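5.3 Recording a Demonstration Set

This section covers recording examples for the sorting task on a two-arm Pruvlow station. Complete the arm check in section 5.2 before you start. A full set for one task is 219 accepted episodes.

1. Place the divided tray between the two arms. It does not need to be square to the table. Change its angle a little every 13 episodes so that the model does not learn one fixed position.

2. Put the items for the episode in or on the tray. Packets may lie across a wall or a divider. Both are valid start positions.

3. Open the Usimow recorder and select the task name from the list. Do not type a new name – the recorder treats a different spelling as a different task.

4. Check that every camera view is live. Any view that stays black or frozen must be restarted before recording.

Overhead and close-up views, station 2:
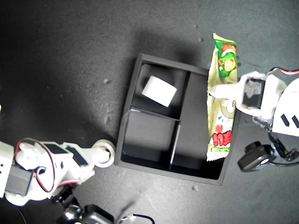
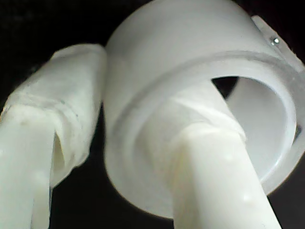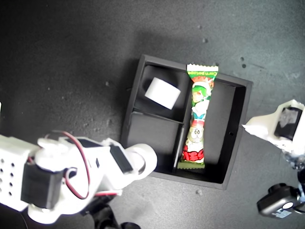
5. Press Record, wait for the tone, then move the leader arms. Work at a steady pace. Long pauses are learned along with the motion.

6. Bring the gripper to the packet from the side or from above and close the fingers on the body of the wrapper. Avoid gripping a sealed end.

7. Return both arms to the rest position and press Stop. Mark the episode Accept or Reject.

CAUTION: Keep hands off the table while the recorder is running. The arms follow the leader arms without a collision check.

Note: Finger tape affects grip. Replace both wraps at the same time if either one comes loose, and enter the change in the session log. Do not change tape in the middle of a block of 13.

Note: A missed grasp followed by a good second try may be accepted. Reject the episode if an item leaves the table or if a hand enters any view.

8. After the last episode, run the Brumis export. Episodes longer than 4,000 steps are skipped and listed in the export report. Record these again under the same task name.

If the export stops with error 223, the camera clocks do not match. Restart the recorder, repeat step 4 and run the export again – accepted episodes are kept.

Go to section 5.4 to label the set.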